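Notes from Nanlow: my August without the to-do list

Hello again, and a big hello to the new people who signed up after the Drakent workshop (there were more of you than chairs, sorry about that!).

I promised I'd report back on my experiment, so I'll start with the embarrassing bit. At the end of July I counted everything on my to-do list and got to 73. Seventy-three! Some of it had been there so long I couldn't remember what it meant. One line just said "Ira — blue folder?" and I still have no idea.

I'd been whingeing about it to Verena Trummer, who was my supervisor back when I did my coaching certificate, and she asked which of those things I'd be sad about if they vanished overnight. I got to four and then went very quiet on the phone. So for the whole of August I put the list in a drawer and wrote one sentence on a card each morning. Whatever was on the card was the day's work, and anything else I got done was gravy.

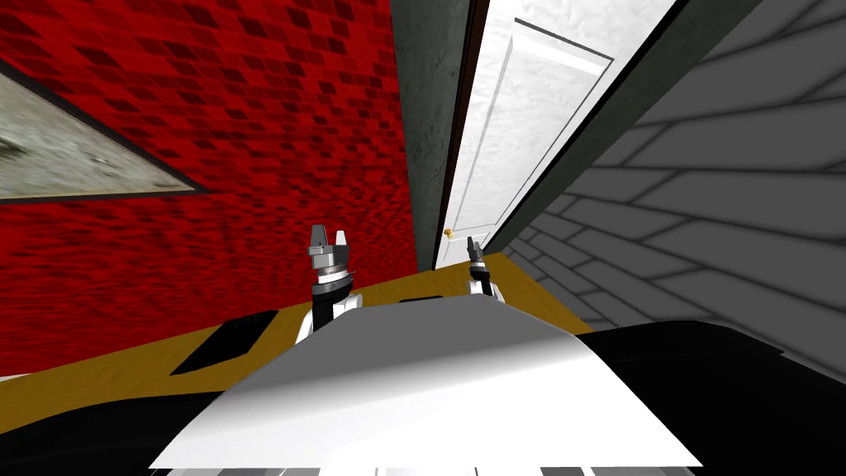

The first week was awful. I kept sneaking back to the drawer like it was a biscuit tin. By the second week I'd settled down a bit, and I noticed how many of my old jobs were really things I thought a more organised person would be doing. Learning to bottle tomatoes, for instance. I don't even like them much.

I did miss a couple of things, I'll own up to that. My car rego went in late, and Teófilo Lozano waited far too long for his feedback notes (he was very gracious, thank you Teo). So bills and promises to other people now live on a calendar, and the card is only for my own stuff.

If you'd like to try it, start with 10 days. A month is a long stretch if you're a list person, and you can always keep going. Write the card before you look at your phone and keep it to one sentence — no sneaky "and"s! I'd love to hear what ends up on yours, so hit reply and tell me.

The next small group starts once I've sorted the room at Nautiyal, and I'll send the dates to this list first. Evenings again, as most of you voted for that.

Talk soon, and go easy on yourselves.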